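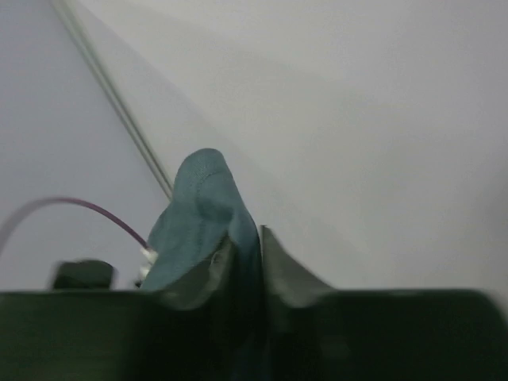 Progress report, second period
Vustatthorpe Oral History and Parish Records Project
To: Heike Steinbach, Steinbach Fund
From: Bülent Yaman

Heike, sorry this is a few days behind. Kept to the headings you sent in May.

Where we are

Digitizing first. 266 of the 344 register pages are scanned and checked. The remaining 78 are nearly all from the flood-damaged volume, which is slow. Pages stick. We turn maybe a dozen on a good afternoon and then stop, as agreed with the county conservator. No new tears so far. Two older ones got worse before we took over the volume, both are logged with photos.

Interviews: going well, better than scanning to be frank. Most of the mill families have now been recorded at least once. The Dramura side of the river is still thin. People there want to meet first, have coffee, then think about it, then maybe call back. Not complaining, that's how it goes, but the schedule in the original application assumed one visit per person and it's more like three.

Transcription is the bottleneck. An hour of tape is taking most of a working day to type up, longer when two people talk over each other or switch languages halfway thru a sentence. We have the audio safe in two places. Typed versions are well behind. See money, below.

What changed since last report

Moved out of the church hall. Heating was off too often and the humidity readings were all over the place. Now in the upstairs room at the library, same days, slightly shorter hours. Rent is less. Stairs are a problem for some of our older speakers so we go to their homes instead, or use the reading room downstairs on Monday mornings before it opens.

Dropped the printed map. The quote was too high and the field names are still being argued over. Three spellings for the same meadow in one register. We'll put the names in the index with all spellings and leave the map for a later application, if there is one.

The school sessions went ahead. Older class only, the younger one clashed with exams. Kids read entries out loud and looked for their own street. Teacher wants it again next year. I'd like to do it but it isnt in the budget.

Money

Spending is at 80 percent of this period's allocation. Equipment is done, nothing else to buy except storage boxes. Travel is over, because of the repeat visits. Transcription is under, only because we couldn't find a second typist until recently. She has started, on a trial month, and is good.

Request: move the unspent map money to transcription. Same total, no extra. I need a yes or no on this before I can offer her the longer contract, so if you can look at that one line first I'd be grateful.

Invoices are in the shared folder. The Lesanov one (scanner service) has the wrong address on it, they are reissuing.

Problems

Permissions. Two speakers signed and then asked for parts to be held back, family matters mostly. Done, both sections are closed and marked. It made us look at the form again. The wording on online use was to vague. New version attached, please have your people read it over before we use it with the Dramura group.

Index software crashed and took an afternoon's entries with it. Re-entered. It now saves by itself every few minutes.

Next period

Finish the registers, including the damaged volume if it allows. Clear the typing backlog, or at least get it down to the newest recordings. Start on the Dramura interviews properly. Draft index to you for comments, rough, no layout.

Final figures will come separately once the reissued invoice is in. Call me any day after 4, mornings I'm usually recording and the phone is off.

Bülent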